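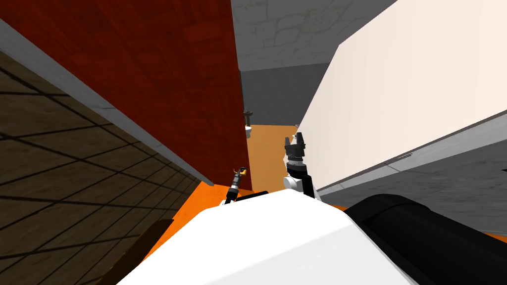 Tully Floor and Panel Oil

Hard-wearing oil finish for interior timber: floors, doors, wall panels, stair treads and worktops. Satin or matt. Sold in 1 litre and 3 litre tins.

Product code: TFP
Made by Irnar
Stocked at our trade counter and sent out by carrier

Overview

Tully is a blend of plant oils and hard wax that soaks into the timber and leaves a thin layer on top. It does not peel or flake, and worn patches can be treated without stripping the whole surface. We have sold it for floors since we opened the trade counter, and over the last few years more joiners have been buying it for doors and full-height panelling as well.

The satin version brings up the grain and darkens most timbers slightly. Matt looks closer to bare wood but shows greasy finger marks sooner on doors. If you are finishing a floor and the panelling next to it, buy enough for both from one batch. The batch number is stamped on the base of the tin.

Where it can be used

Solid or veneered timber indoors. Oak, ash, beech, walnut, sapele, pine and larch all take it well. Teak, iroko and other oily timbers need wiping down with methylated spirit first and a longer drying time between coats.

Do not use it on laminate, vinyl, painted or varnished surfaces. It will sit on top and stay sticky. Old varnish has to come off completely, including from the grooves on bevelled boards.

It is not suitable for outside doors, shower rooms or the inside of saunas. For outside doors see Dronell Exterior, which has a UV filter and a different drier.

Colours

Clear
Natural (a touch of white pigment, keeps oak pale)
Honey
Russet
Dark Walnut
Smoke

Russet and Dark Walnut are strong colours. Use one coat of either, then finish with Clear. Two coats of Dark Walnut on pine will hide most of the grain and tends to go patchy round the knots. Colours can be mixed with each other and with Clear in any amount, but write down what you did.

Sample pots are available in all six colours. Try the colour on an offcut of the actual timber, sanded the same way as the job. The swatches at the counter are on European oak and will not tell you much about sapele.

Preparation

Sand floors to 120 grit and doors or panels to 150. Going finer than that closes the surface and the oil will not get in properly. Hoover thoroughly, then go over with a dry cloth. Avoid tack cloths, as some leave a residue.

Fill holes before the last sanding. Any filler will take the colour differently from the wood.

Where timber meets tile, stone or a painted skirting, mask the edge. Low-tack tape is fine on paint that has had a week to harden. On tiled floors run the tape over the first grout joint too, particularly if the grout has not been sealed. Russet in pale grout does not come out.

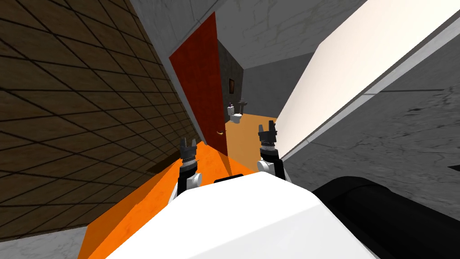 Corridors and doorways need a bit of planning. Work from the far end towards the way out, and take doors off their hinges if you can. A door laid flat on trestles gets a more even coat and you can do the top and bottom edges, which are the parts most often missed. If it has to stay hanging, wedge it open and keep the oil thin near the bottom rail where it likes to run.

Application

Stir well before use and again every so often while you are working. The matting agent sinks. Do not thin it.

Put on a thin coat with a natural bristle brush, a short-pile roller or a white pad. Work along the grain, two or three boards at a time on floors, and keep a wet edge. On panels, start at the top. Leave it 20 minutes, then wipe off anything still lying on the surface with a lint-free cloth. Leave to dry overnight with a window open and apply a second coat in the same way.

Floors in busy areas should have a third coat along the main walking line. Worktops should have three coats all over.

Most of the complaints we get about tackiness come down to too much oil left on the surface. Anselmo Toledo, who runs our finishing days, has people weigh the tin before and after a coat, and it is a good way to check yourself.

Technical details

Coverage: 40 m² per 3 litres per coat on sanded oak, less on pine
Dry to touch: 8 hours at 20°C
Recoat: overnight
Light use: 24 hours after last coat
Rugs and heavy furniture: 10 days
Application temperature: 12 to 25°C
Clean tools with: Irnar brush cleaner or white spirit
Shelf life: 3 years unopened

Safety

Rags soaked in this oil can heat up and catch fire on their own. Soak them in water straight after use, or lay them flat outdoors to dry, then bin them. Do not leave them bunched up in a bucket or in the van. Safety data sheet available on request.

Care and repair

Sweep or vacuum as normal. Wash with a well-wrung mop and Zivik Wood Soap, one capful to a bucket. Steam mops will lift the finish, and so will anything with ammonia in it.

For scratches, sand lightly along the grain with 150 grit, wipe clean and rub in a little oil with a cloth. Feather it out past the damage.

Ordering

Orders placed before 2pm leave us the same working day. Pallet orders and trade accounts are handled by Ainhoa Peñalver. For colour matching send a piece of timber at least 200 mm long, finished on one side only, marked for the attention of Sipho Pillay. Allow a week, or two in August.

Unopened tins can be returned within 47 days. Mixed colours and opened sample pots cannot be returned.

Also needed

White application pads, pack of 3
Lint-free cloths
Low-tack masking tape, 25 mm and 50 mm
Zivik Wood Soap, 1 litre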